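4.3 Cleaning the Glass Cooktop

Applies to Truvden models 255 and 1302.

Caution: Turn off all zones and wait until the residual heat indicator goes out before touching the glass.

1. Press and hold the lock key until the display shows L.
2. Remove loose crumbs with a dry microfiber cloth.
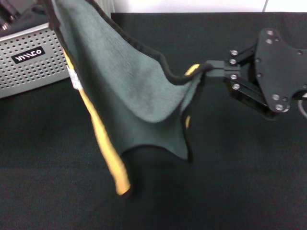 Can I use glass cleaner on the cooktop?
Use it only if the label states that it is free of ammonia. Ammonia leaves a film that discolors when the zone is next heated.

3. Apply a small amount of cooktop cleaner to the stained area. Do not pour cleaner over the touch keys.
4. Rub in small circles with light pressure.
5. For burned-on residue, hold the scraper at a low angle and push away from the trim.

Note: Sugar spills can pit the glass. See section 4.5.

6. Wipe off all cleaner with a damp cloth, then dry the glass.
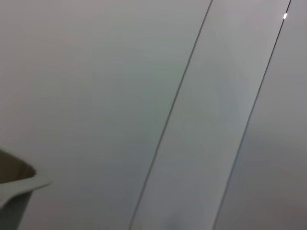 7. Press and hold the lock key again to restore the controls. If the display shows E79, dry the key area and repeat this step.

Replacement scraper blades: part no. 3581.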